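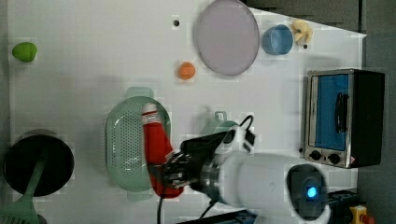 I've been grumpy about robot demonstrations for years, and I drove over to the Prinex open day in Solcombe fully expecting to come home grumpier. I've seen the dancing ones and I've seen the one that waves. They're fun for as long as it takes to drink a free coffee, and then you're back in the car wondering what any of it has to do with your life. So it threw me a little that the thing I liked best all day was a big white arm reaching for a ketchup bottle lying in a mint green colander. No music, no waving. Just an arm and a table with some kitchen stuff on it, and a bunch of grown adults leaning in like it was the last minute of a ball game.

The person running the table was Efe Sani, who had clearly been answering the same three questions since the doors opened and was still nice about it. The man next to me wanted to know if it could cook. (No.) Somebody's kid wanted to know if it could eat. (Also no, but a better question!) I asked why ketchup, and Efe said because people have it at home. I liked that answer a lot. It's short and there's no brochure in it. 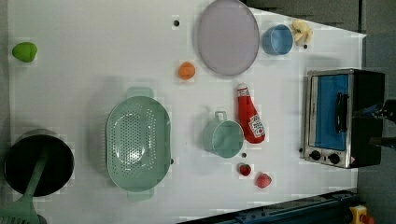

Ketchup bottle next to the mug, toy strawberries nearby.

My complaint with most of these events is that they pick the job to suit the machine. You get a bare stage and one shiny object that might as well have a spotlight on it. My kitchen is nothing like that, and I doubt yours is either. A table with a plate and a pot and a colander and a few toy strawberries isn't my kitchen, I know, but it's at least pointed in the right direction. Things get in the way of other things. A squeeze bottle is fat at one end and skinny at the other, and if you've ever tried to grab one with a wet hand you know it has opinions of its own.

And the arm took its time. I heard a couple of people mutter about that, and I want to stick up for it. I'm 61. I take my time picking things up too. My mother spent her last years in Ledesma with hands that hurt every morning, and she would've happily waited on a slow machine if it meant not having to call a neighbor to get something off the counter. Speed is what we ask for because it looks good from the back row.

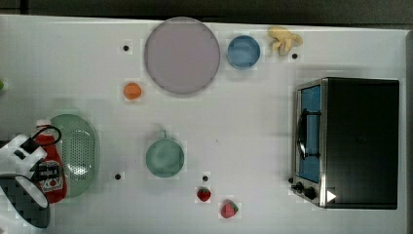
The gripper and the bottle, over by the colander.

What I'd change is the talk that came afterward. Up went the slides, and suddenly we were hearing about 1,000 homes and a whole new way of living, and I could feel the room drift off toward the parking lot. I don't want a new way of living. I'd like to know what happens when the bottle is nearly empty and somebody left the cap sticky. I put that to the speaker and got a very smooth reply about future plans, and I couldn't repeat one word of it to you now.

Efe's table had already done a better job of selling me on the idea – you could stand there and follow what the machine was up to with your own eyes,
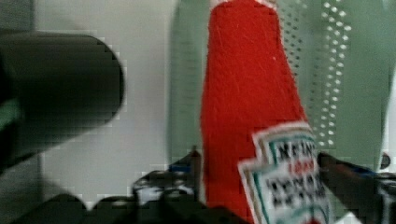
and if you didn't understand something, there was a human being right there to ask. I think every company in this business should be made to do it that way. Skip the big screen. Put the arm on a table, put some scuffed-up ordinary junk in front of it, and let people watch for as long as they want, including the parts where it isn't doing much.

There's supposed to be another open day in September, over in Plillmont, and I've already told my sister she's coming with me. She thinks the whole thing is silly and she plans to bring her own jar of pickles. I hope they let her put it on the table.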